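Home | Notebook | Bench notes | Log in

April, after lunch

Desk supplies again! I know, I know, but the drawer under the long table had become a pit and Hala Naciri asked me (twice) where the good stapler lives. So I'm giving the whole lot proper homes before we move the Thaler folders over, and writing it down so Aslak can't say he wasn't told.

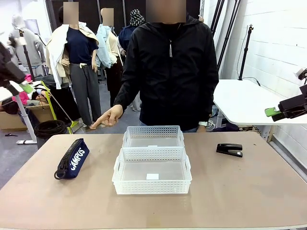
My plan is pens and markers in one basket, clips and tape in the other, and anything that fits neither goes on the shelf in room 451. I do like these white mesh ones, they've got handle slots so you can grab one and go. The little white labels are down on the bottom, though, and once there's stuff on top we'll never read them, so I want new ones on the short ends. The navy CAMPUS pencil case stays out as its own thing, it's too handy to bury.

Still to do: 20 labels to print, staples to order from Nellus.

Recent entries
Wasosgate shelf, second try
Tape that won't peel
Drundeo folders: where they went

6 comments | 2 shares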